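Search this site Go

Pilulville Fertility Support Fund — progress report, September

The Graleo grant pays for counseling and travel for couples in treatment. We have paid out 79 travel vouchers at $200 each.
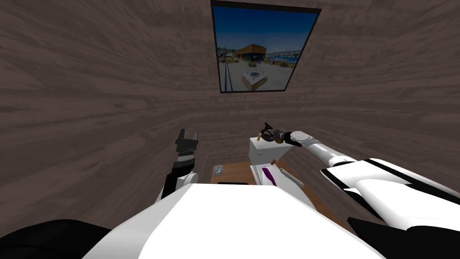

Waterfront print on the back wall

Counseling moved to evenings after patients asked for it. Waiting time is still too long — we need a second counselor.

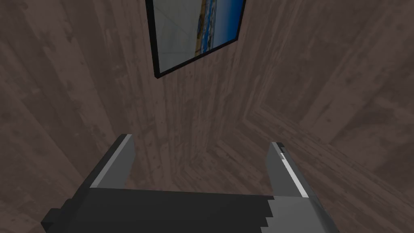
Hülya Yalçınkaya
Program Manager

We mailed 2,000 leaflets on treatment costs to clinics. The Strebel clinic has asked for more.

3 shares 0 comments

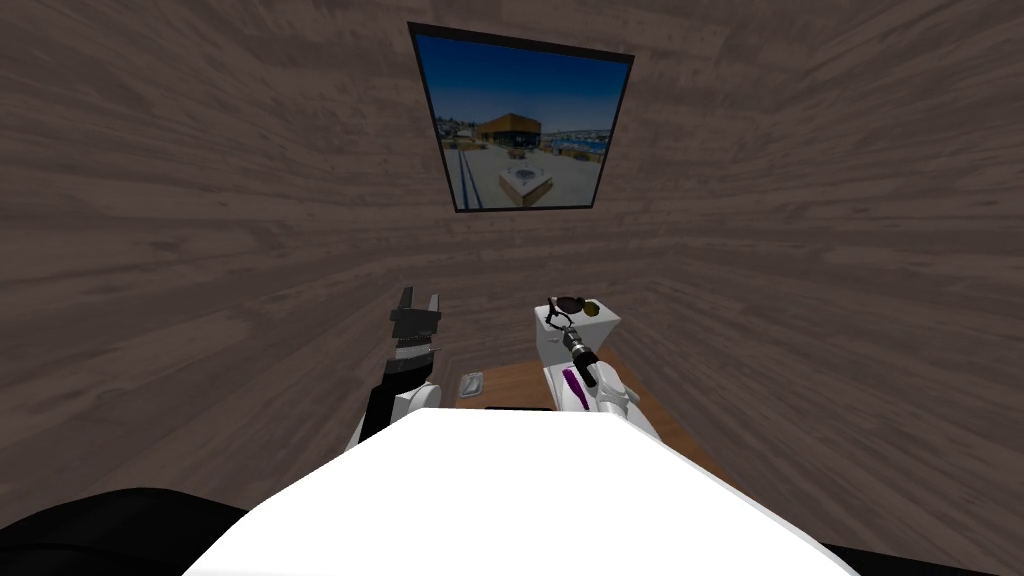

Hülya Yalçınkaya

Drug costs remain outside the grant. We would like to discuss this before the next payment is set.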